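The Big Brick Gallery

April 28, 2021

Hello and welcome to our little page of building bricks! I have been meaning to put this up since December, when the last of the boxes came down from the loft at Rostell, and what with one thing and another (mostly the washing and sorting, which took over the kitchen for longer than I care to admit) it has only now come together. Yoshinori Kobori very kindly gave us the run of his long table for an afternoon, and kept the tea coming too.

They are the chunky sort, made for small hands, and I have always had a soft spot for them. You can sit down on the floor with a two-year-old and have a tower up in no time, and when it goes over there is hardly anything to hunt for under the sofa. The red ones were always the first out of the box in our house, and I think they still would be if you tipped the lot out today!

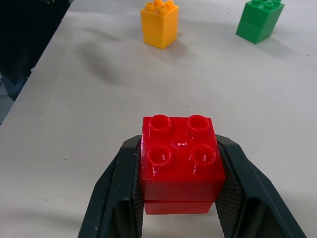

I do love the way good plastic takes the light, all those little glints on the studs and that lovely deep shine on the sides. Red shows it off best of all, to my mind. The square ones with four studs on top are the most useful bricks you can own, as they will finish off a wall, start a chimney or stand in for a cup of tea at a teddy bears' picnic, and I would happily swap any number of fancy pieces for another handful of them.

If you are washing a boxful of your own, lukewarm water with a drop of washing-up liquid does nicely, and an old soft toothbrush gets down between the studs. Leave them upside down on a towel overnight, and turn them over in the morning to let out whatever is left inside.

The sorted boxes are going to the Ritetari playroom, where I am told the shelf is already cleared and there is a certain amount of impatience. Do write in if you have bricks of your own that want a new home, or if you would simply like to tell me which colour got fought over in your family. I read every message, though I can be dreadfully slow to answer.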